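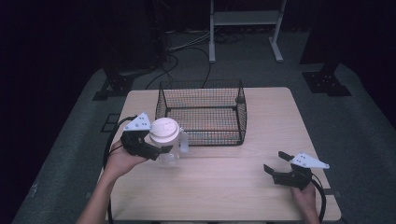
Chapter 4
Swallowing and Its Disorders

Try something before you read on. Take a sip of water, hold it in your mouth for a moment, and then swallow while resting two fingers lightly on the front of your throat. Feel that quick lift? Your voice box just rose, tipped forward and dropped back into place, and while it did so your airway closed and your breathing stopped. You do this hundreds of times a day, even in your sleep, and it is one of the most beautifully timed movements in the whole body!

Difficulty with swallowing is called dysphagia. It can follow a stroke, surgery to the head or neck, or a long illness that weakens the muscles. It may come on overnight or creep up over years – many people simply start cutting their food smaller and taking longer over dinner, and never mention it to anyone. Left alone, dysphagia can lead to weight loss, dehydration and chest infections, and it can take the pleasure out of eating with family and friends. 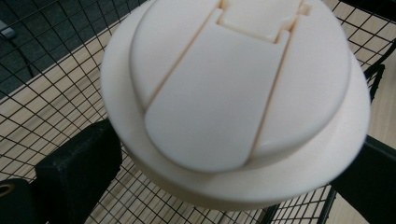 We will follow a mouthful from the lips to the stomach, first in a healthy adult and then in patients whose swallow has gone wrong in one stage or another. Section 4.1 covers the mouth and tongue. Section 4.2 moves on to the throat, where food and air share the same passage (a risky arrangement, and a fascinating one). Section 4.3 deals with the esophagus, and the last section looks at bedside screening, thickened drinks and exercise programs.

Much of our case material comes from the Avstead Swallowing Survey, which followed 3,927 adults after discharge from the hospital. You will meet one of them right away: a retired bus driver, 53 when his symptoms began, who coughed at every meal for a whole winter before he saw a doctor. Keep his story in mind as you work through the anatomy – we come back to him in the review questions on page 40.

Before you start, reread the section on the cranial nerves in Chapter 2. You will need five of them here.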